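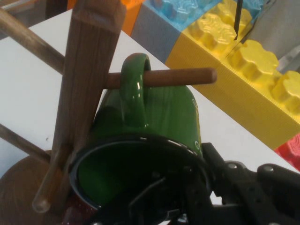 A green mug and its peg at the Ater open day in Brerklow.

I went to Ater's open day expecting to be sold something, and I was. The pitch was that a robot arm can tidy your kitchen. The evidence was mugs.

The mug tree is a friendly test. It stays put, the pegs are bare wood, and a handle makes a generous target. My own sink has never been that polite. I'd like to see the arm try a greasy pan at 7 in the evening.

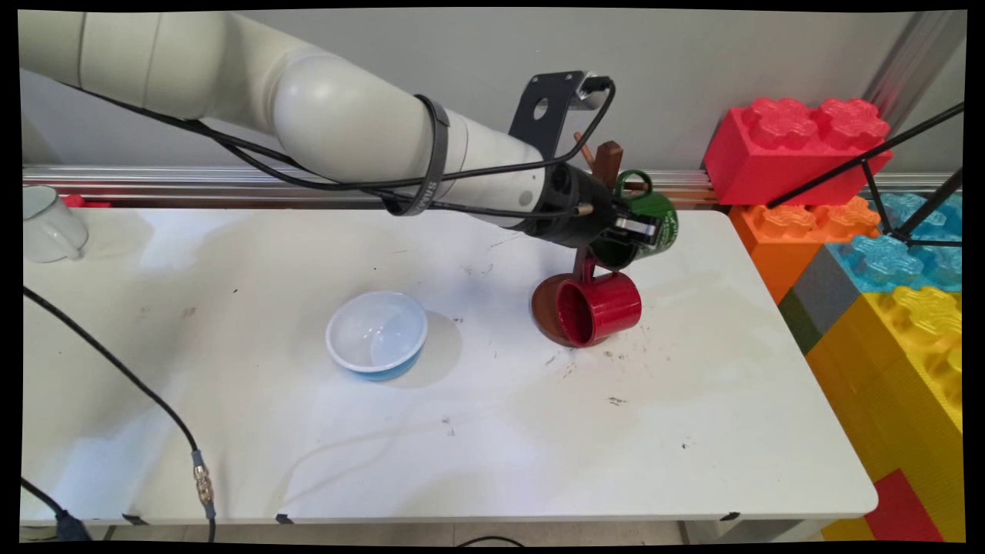
The arm with the green mug, and a red one lower on the stand.

Ater's handout says its Zunus software practiced this job 600 times. Fine – but how many of those went wrong? I asked and got a talk about progress. A stranger behind me asked what it would cost and got the same talk.

I don't doubt the engineers. I doubt the leap from one stand on one white table to every home in town. Show me 100 tries in a kitchen you didn't set up, misses included, and I'll come back in March with an open mind.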